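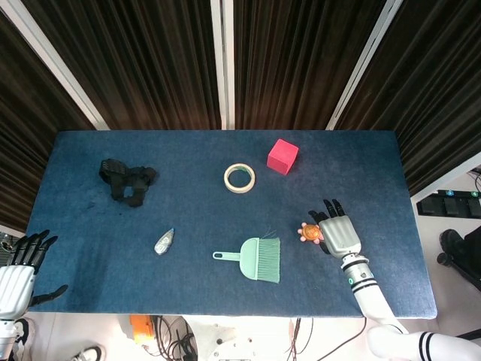
Thread on hiring a popcorn machine for a backyard party, seeing as I get asked the same things every spring. I run a small party hire business and these are the answers I give on the phone.

Size first. An eight ounce kettle is plenty for a kids' party or a family do. People ring wanting the big one and then find it won't fit through the laundry door. Measure your narrowest doorway before you book.

Last year we sent out 2,479 serves' worth of popcorn packs across all bookings. The most common leftover was bags. The most common thing people ran out of was salt. We now put in two shakers.

Power. The heater in the kettle pulls a lot. Give the machine its own outlet and don't run it off the same power board as the urn or the jumping castle blower. If the safety switch trips, unplug the other thing first.

If you need an extension lead, use a heavy one, fully unrolled. Thin leads off the back of the garden shed are no good. We can add a proper 10 metre lead to the order.

Oil. The packs are portioned, one pack per batch, corn and oil and salt together. Don't add butter to the kettle. It burns and the smell hangs around for the whole party. Butter goes on afterwards, in the bag.

First batch takes longer as the kettle is coming up to heat. After that you'll get one every few minutes. Start it before the guests turn up and you'll have a full cabinet when the kids come through the gate.

Wind is the other one. A popcorn cabinet on the lawn in a stiff breeze goes cold quickly and bags end up next door. Put it on the verandah or in the carport with its back to the wind.

Bookings with the cart, not just the benchtop machine: the cart is wheeled but it does not like grass or gravel. Two adults to lift it over a step. The Sakell cart is the lighter of the two we carry, the Fivavex has the bigger shelf.

How much to order. For 16 kids over three hours I'd say 40 serves. They come back for seconds, the parents have one, and somebody's dog gets a bag. Unopened packs come back for a refund.

Cleaning. Let the kettle cool, wipe it out with paper towel, tip the unpopped kernels out of the tray. Leave the rest to us. Please don't hose it. We've had one hosed.

Pick-up is from the Chung Street depot from 8 am, back by 10 am the next morning. Delivery is extra and depends on the suburb. It fits in a hatchback with the seats down – the cart doesn't, you'll need a ute or a trailer for that.

December is close to full already for the carts. Benchtop machines still available most weekends. Deposit holds the date, and you can change your numbers up to two days before.

Someone's asked about fairy floss. Yes, we hire those too, but it's a different set of problems and mostly about humidity. Will do a separate thread.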